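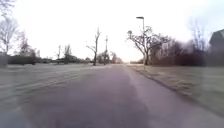
Who is allowed to stop the robot during a path run?
Anyone on the crew, at any moment, for any reason, including a bad feeling. Paperwork comes later and it's short.

PATH RUN CHECKLIST, OUTDOOR UNITS
Park route, Clerkonholm
Inspector: Suqin Yao
Operator: Duván Sánchez
Second pair of eyes: Huiling Fan

BEFORE POWER-UP

1. Stop button pressed and released on the unit and on the handset. OK
Comment: Both work. The handset button now has a sticker saying STOP, for those of us who wondered.

2. Wheels, guards and bumper checked by hand. OK
Comment: One guard screw a quarter turn shy. Tightened.

3. Battery latched, spare in the lidded box. FAIL, then OK
Comment: Spare was in Duván's backpack with his lunch. A backpack is not a lidded box – see last month's comment, and the one before it.

4. Lens and sensor covers wiped with the proper cloth. OK
Comment: A sleeve is still not the proper cloth.

ROUTE

5. Walk the full route before the robot does. OK
Comment: Straight and paved, with grass both sides and a curb edge on the right. The lamp post and the big bare tree beside it are marked on the route sheet as one keep-clear zone. Gediminas wanted two zones. Gediminas may draw them.

6. Low sun considered. COMMENT
Comment: Pale glare at the far end of the path, and bare trees do nothing to stop it. The form offers "sunny" or "not sunny." I wrote "bright" between the boxes and would like a third box.

7. Speed limit set to walking pace, 3 mph. OK
Comment: The spotter has to keep up without jogging. Huiling says she can jog. The rule isn't about Huiling.

DURING THE RUN

8. Spotter within 6 feet of the unit, hands free. FAIL
Comment: Coffee counts as a hand. Run paused until the coffee was finished, which took longer than the run.

9. Anyone walking or cycling gets the path first. OK
Comment: Unit pulls over and waits. No beeping at people.

AFTER

10. Log saved under the route name. OK
Comment: "test_final_new" is not a route name.

11. Faults entered before leaving the site. OPEN
Comment: Item 3 goes to Chunhua Xue at Flonolthorpe, who keeps the lidded boxes. Item 6 goes to whoever owns the form.

Signed off for the next run once item 11 is closed. S. Yao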